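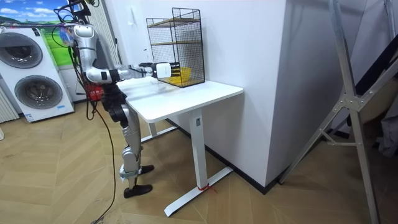

The robot at the Grovero workshop reaches into the wire shelf. Photo: Eldana Weldu

Print this page | E-mail this article

Home builders in Landel teach their robot to put away the fruit

By Jennylyn Magbanua

LANDEL - Members of the Grovero shared workshop have reached the second stage of their humanoid robot project, which carries the name Kos. The machine is now practicing a simple household job: to take fruit in a container and bring it to a shelf.

The project started in the garage of Octavio Tapia, a retired elevator mechanic. It moved to Grovero in March, when the legs became too long for his ceiling.

"In the garage I could test only one arm at a time," said Tapia. "Now we can let it stand at the desk and work."

The desk, the wire shelf and the fruit are ordinary things, and this was a wish of the group. Mesfin Nigatu, who writes the control software, explained that an arm can repeat a movement 100 times without a mistake and still fail when the basket stands a little more to the left. His present list contains 64 positions for the basket, and the robot must manage all of them before the group goes on.

Two kinds of hand are part of the work. One is a plain white gripper, the other is a black hand with five fingers. With the fingers it is possible to hold a basket from both sides, but they need more adjustment - Nigatu spends most of his evenings on the thumbs.

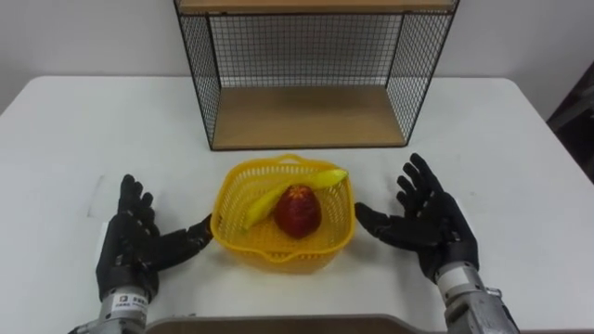

Open evening for neighbors

The workshop will show the robot to visitors in the large room on Trikunik Street, from 4 p.m. There are places for 300 people during the evening, in small groups. Children are welcome together with an adult.

Hafþór Frandsen, who keeps the workshop calendar, asks visitors to sign up at the front desk. The members are also looking for a person with experience in cable work.

Print this page | E-mail this article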